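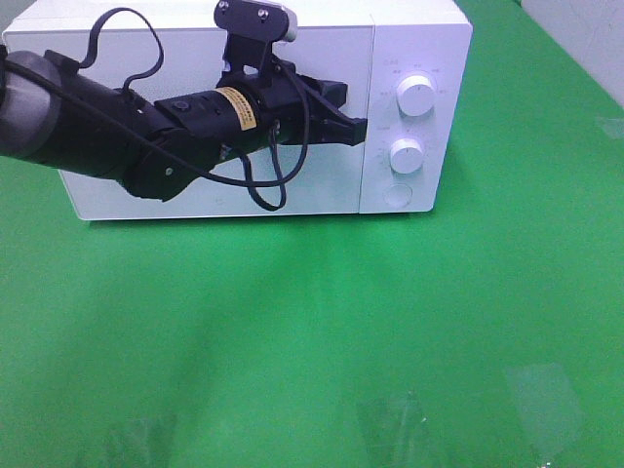

26/07/2019 - Festurton scooter, the grey one of Perihan Uçar. Complaint is the same as in the last entry: it pulls away slowly from the lights, then at medium speed there is a shudder under the seat, and the top speed is less than it was in December. Odometer at arrival 1155 km, so it is nearly a new machine and the belt should not be finished yet. Before opening the transmission I did the list on the bench with our small test box, the one for fuel pump and fan. I must say again that the box is difficult to read with gloves on, the two knobs are side by side and the same size. A plain white microwave has them better, two round dials one over the other at the right of the door, and the upper one slightly larger, so your hand knows which is which. If we make a new front plate for the box I would like to copy this. Adaeze agrees but says first finish the scooter.

Road test before any work, with Adaeze Bashir riding, from our gate to the Olmedo roundabout and back. Light wind from the side. Speedometer showed 88 at the best point, the GPS said 80. So the speedometer is optimistic, as usual with this model, and the owner should be told this because part of the complaint may be only that she compared with the GPS in her new phone. But the shudder is real. Adaeze felt it also when closing the throttle, and it is worse when the engine is cold.

Opened the left cover. One bolt at the rear lower corner was only finger tight, I write it down because we did not do the last service here and somebody may ask. Inside there is a lot of black dust but no oil, so the seals are good. Belt is the original, no cracks, the width is inside the limit in the manual. I measured it in several places and the difference is very small.

The variator is not the original. It is a Plultano, the sport type, and the owner did not know about it when I called her. She bought the scooter second hand from a cousin, so probably he fitted it. The rollers have flat spots, all of them on the same side, and one is scraped until the metal. For me this explains the slow start. It does not explain the shudder completely. The clutch bell is blue on the inside at one part, and the shoes are shiny like glass.
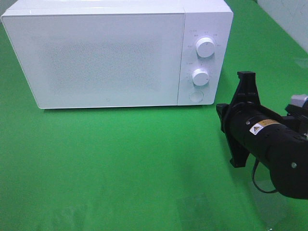
I roughened the shoes a little with paper, crossways, and cleaned the bell with brake cleaner. Did not use the lathe, the bell is still round enough (runout under the limit, see sheet in the folder). New rollers from Hadus in the standard weight, because the light ones make it noisy and she rides mostly in town with shopping. Cleaned the ramps, no grease there. The sliding pieces had play of around 2 mm, which I think is too much, so I put new ones also. The front pulley nut was put on with torque wrench and the holding tool. Please do not use the impact gun for this nut, I found the marks of one on the old washer.

Small things found meanwhile: front tyre pressure too low, rear brake cable needed half a turn, left mirror loose in the thread. The air filter was quite dirty for the distance, maybe she parks under trees. I knocked it out and put it back, but it should be changed at the next service. The colour of the spark plug is good, light brown.

Second road test, same road, Adaeze again. It goes from standing much better and the shudder is gone when warm. Cold there is still something small in the first metres, I think the shoes must bed in. Top speed I did not note because there was a truck before us nearly all the way, so this must be repeated.

To do:
Repeat the top speed run when the road is free, same rider, same tyre pressure.
Ask Perihan if she wants to keep the Plultano part or go back to the original. Her cousin maybe has the old one in a box.
Order a left cover gasket from Hadus, the old one is used again now and it is a bit torn near the kickstart.
Keep the old rollers in the drawer with her name, she wants to see them when she comes for the scooter.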